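Kullitard Beteiligungen sucht zum nächstmöglichen Zeitpunkt eine/n

# Investment Manager (m/w/d) Wachstumskapital

Kullitard hält Minderheitsbeteiligungen an nicht börsennotierten Industrie- und Technologieunternehmen. Die Stelle ist dem Team Portfolio zugeordnet und berichtet an Ingvar Fogh. Kennziffer: 3374. 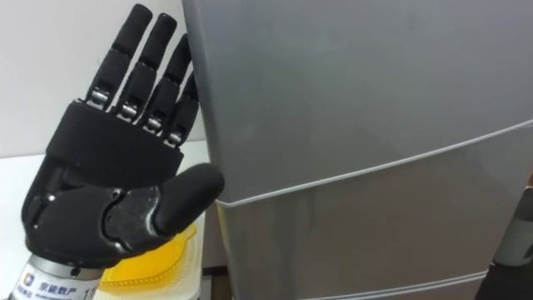
## Aufgaben

- Prüfung eingehender Beteiligungsanfragen, Erstellung von Kurzvotums und Bewertungsmodell (DCF, Multiplikatoren)
- Steuerung der Due Diligence einschließlich externer Berater
- Quartalsweises Reporting an die Fondsinvestoren
- Mitwirkung an Term Sheets und Gesellschaftervereinbarungen – Entwurf durch die Rechtsabteilung, wirtschaftliche Prüfung durch Sie 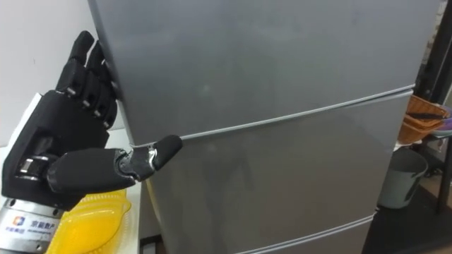 *Roboterhand an der Kühlschranktür*

## Anforderungen

Abgeschlossenes Studium der Wirtschaftswissenschaften oder des Ingenieurwesens, mindestens zwei Jahre Berufserfahrung in Private Equity, Transaktionsberatung oder Corporate Finance. Sicherer Umgang mit Konsolidierung nach HGB und IFRS. Deutsch und Englisch verhandlungssicher. Die Reisetätigkeit beträgt bis zu sechs Tage im Monat.

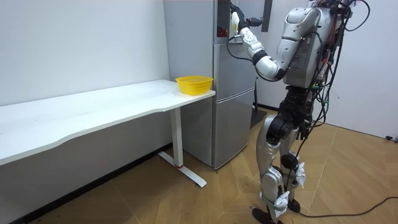
Nobuhle Nkuna: Im ersten Jahr habe ich zwei Transaktionen von der Anfrage bis zum Closing begleitet. Die Modelle baut man selbst, und im Investitionsausschuss trägt man sie auch selbst vor.

## Konditionen

Unbefristete Anstellung, Festgehalt zuzüglich variabler Vergütung. Eine Beteiligung am Carried Interest ist nach Ablauf der Probezeit von sechs Monaten möglich; die Zuteilung erfolgt fondsbezogen.

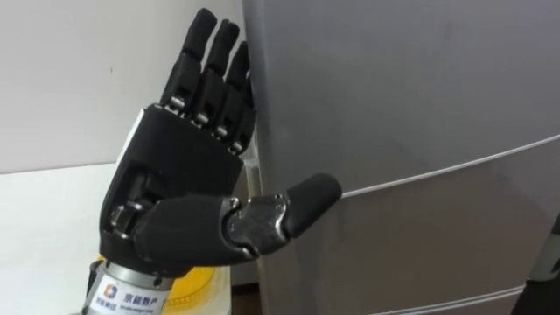
*Hand mit aufgerichteten Fingern, Daumen am Gerät*

## Bewerbung

Einzureichen sind Lebenslauf, Zeugnisse und eine anonymisierte Transaktionsliste in einer PDF-Datei, unter Angabe von Kennziffer und Gehaltsvorstellung. Fachliche Rückfragen beantwortet Siu-ming Lam, Durchwahl 797. Das Verfahren umfasst zwei Gespräche und eine Fallstudie. Reisekosten werden nach Beleg erstattet.

Stand: 2020-09-03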